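3.2. Le blanc comme non-choix

Les catalogues de peinture murale sont un genre littéraire peu étudié, et l'on comprend pourquoi : leur lecture suivie demande une certaine constitution. Nous avons dépouillé, pour la présente section, les nuanciers de deux fabricants, Zevden et Laaksonen, dans leurs éditions destinées aux particuliers. Le corpus réunit 138 dénominations de teintes présentées par leurs éditeurs comme des blancs. Le lecteur qui s'imaginait qu'il en existait un seul, voire deux, est invité à revoir ses positions avant de poursuivre.

Le premier constat est d'ordre lexical. Sur l'ensemble, 46 dénominations ne contiennent ni le mot « blanc » ni aucun de ses dérivés. On y rencontre du lin, de la craie, de la brume, diverses farines, plusieurs laits dont un d'amande, et un « Silence de mars » dont la mention au titre des couleurs relève d'une confiance remarquable dans la métaphore. La référence alimentaire domine nettement chez Laaksonen ; Zevden lui préfère la météorologie, avec un penchant pour les phénomènes de faible intensité. Aucun des deux fabricants n'a retenu le plâtre, pourtant candidat sérieux, et l'on peut supposer que l'acheteur n'aime pas s'entendre rappeler ce qu'il cherche à recouvrir.

Le second constat concerne la manière dont les informateurs parlent de ces teintes une fois rentrés chez eux. Dans les entretiens menés à Sestthorpe, le nom commercial disparaît presque aussitôt le pot refermé. Le mur peint en « Brume de verger » devient « le mur », puis « le blanc », et enfin, lorsqu'un désaccord conjugal l'exige, « ton blanc ». Le possessif signale ici un transfert de responsabilité plus qu'une propriété. Une informatrice, qui avait hésité tout un mois d'avril entre deux échantillons, nous a montré le résultat avec fierté avant de s'apercevoir qu'elle désignait la cloison de l'ancien locataire.

Cette instabilité tient en partie à l'objet. Une surface claire et unie n'offre à l'œil que peu de prises, et ce que l'on nomme sa couleur doit beaucoup à l'éclairage du moment - circonstance que les nuanciers, imprimés sur papier et consultés sous les tubes du magasin, traitent avec une grande sérénité.

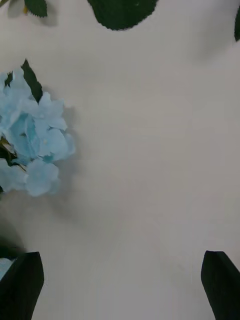 Figure 4. Surface claire, blanc cassé, sous un éclairage diffus.

Soumis à une plage de ce type (fig. 4), le vocabulaire spontané des locuteurs se répartit en trois familles : le blanc qualifié (« blanc cassé », « blanc sale »), le gris atténué (« gris très pâle ») et la matière (« crème », « coquille d'œuf »). Les ombres légères, elles, ne sont presque jamais nommées. On les impute à la lumière, à la fatigue ou au peintre. Il est notable que « sale » soit employé sans intention péjorative par les plus jeunes informateurs, alors que leurs aînés l'entendent comme une accusation et demandent parfois une éponge.

Reste la question de la blancheur de référence. L'échelle Zustitz, que nous utilisons faute de mieux, comporte 9 degrés, dont les deux derniers sont, de l'avis général, indiscernables. Ses défenseurs y voient une marge de prudence ; ses détracteurs, un auteur payé au degré. Nous avons conservé les 7 premiers et renvoyé les autres en annexe, où ils pourront être comparés par qui en aurait le loisir.

La section suivante examine le cas des beiges, pour lesquels les deux fabricants ont renoncé à la météorologie au profit de la géographie, en particulier des dunes.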